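Why Does My Neighborhood Have 3 Laundromats and No Grocery Store?
Final project report, Intro to Urban Geography

When we got the assignment to pick one question about the place we live and chase it for a semester, I already had mine. I've been hauling groceries home on the Kasik Street bus since I was twelve, and I wanted to know why. My part of town, which everybody calls Matia even though the maps say something else, has three laundromats, two tire shops and a really good bakery. It does not have anywhere to buy a head of lettuce!

My first plan was to make a map. I walked every block between the river and Lewis Avenue with a clipboard and wrote down what was in every storefront, including the vacant ones. That came out to 143 storefronts, and my feet can confirm it. I colored them in by type (food, services, clothes, churches, empty, and a category I named "no idea" for places with the blinds down). The food ones are mostly takeout, plus corner stores that sell chips and milk and sometimes bananas.

Then I went to the library to look at the old city directories, and this is where I lost most of September. They list every business by address, year by year, and once you start looking up buildings you know it's very hard to stop. The phone repair place used to be a butcher. The bigger of the tire shops was a fish market. And the empty lot on the corner of Lewis, where we used to ride bikes, was a supermarket called Wisby with its own parking lot and a lunch counter in the back.

So we did have a grocery store. That changed my whole question, and I had to go back and rewrite my proposal, which my instructor was nice about. 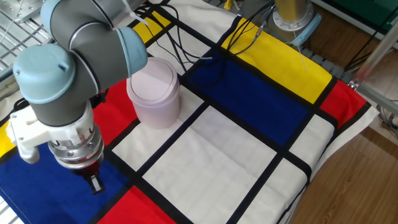

After that I wanted to find out why Wisby closed. The directories only tell you that it was there one year and gone the next, so I started asking around. My grandmother's friends from church were the best source by far. Most of them blamed the highway ramp, which opened a little before the store shut and made it easy for people with cars to drive out to the bigger stores. One of them said no, it was the rent. Another one mostly wanted to tell me about the lunch counter's pie, and I wrote that down too.

I also made a survey and left copies at the bakery and the laundromats (people waiting on a dryer will fill out anything). I asked where they buy most of their food, how they get there and how long it takes. I got way more answers from people who ride the bus than I expected, and a lot of them go with a neighbor so they can split a cab home. I do want to point out that a survey left in a laundromat mostly reaches people who don't have a washer, so it leans a certain way. If I did it over I'd leave some at the elementary school too.

The hardest part was figuring out whether a store could work there now. I found a rule of thumb in one of our readings about how many households a small grocery needs nearby, and the blocks within walking distance of the old Wisby lot have more than 1000. On paper that looks fine - but the reading was talking about places where people don't already have a habit of shopping somewhere else, and ours have had that habit for a long time. I went back and forth on this and I still don't have a clean answer.

My map and the blank survey are in the appendix, along with the list of directory pages I used. I'd like to keep going next semester and look at the bus schedule, especially the 2 evening runs that got cut, which came up in the survey comments over and over.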